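Nägeli issues working rules for two-arm handling of soft goods

8 Sep 2020

Automation firm Nägeli has published a code of practice for sites where two robot arms share one work surface. The document runs to 19 clauses and replaces the Starnau guideline, which dealt only with single arms and rigid parts.

Clause 4 requires a plain, single-colour covering on the surface. Clause 5 states that only one arm may touch an item at a time unless a handover has been logged. The second arm holds its position with fingers together until the first has let go. 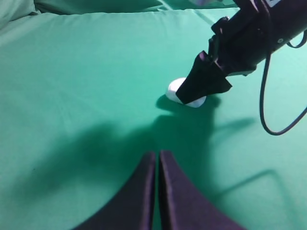
Bultar, which runs the older rules at two plants, replied that the one-arm limit is sound but the logging duty is too heavy for short runs, and asked for an exemption below 300 cycles. Nägeli has not granted it. A shorter log form is being drafted and will go to member sites in November.

Cables are covered in clause 9. Slack must be set so that a loop stays clear of the covering through the full range of travel, and the check must be repeated after any change of gripper. Sites have asked whether clips count as a change. The code says they do.

Between items, the operator confirms that the area in front of the fingertips is clear before the next cycle is released. Lint and small marks on the cloth are to be noted but do not stop work. Finger pads are inspected every 1,000 cycles, with wear recorded in millimetres. 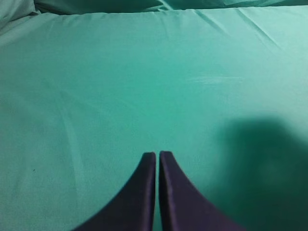

Transition period

Sites now working to the Starnau guideline may continue under it until their next scheduled audit. Zarkel will carry out the audits. The register lists around 524 work cells, and those with two arms will be visited first. Cells that fail clause 5 or clause 9 must be taken out of service until the fault is corrected and a new check sheet is filed.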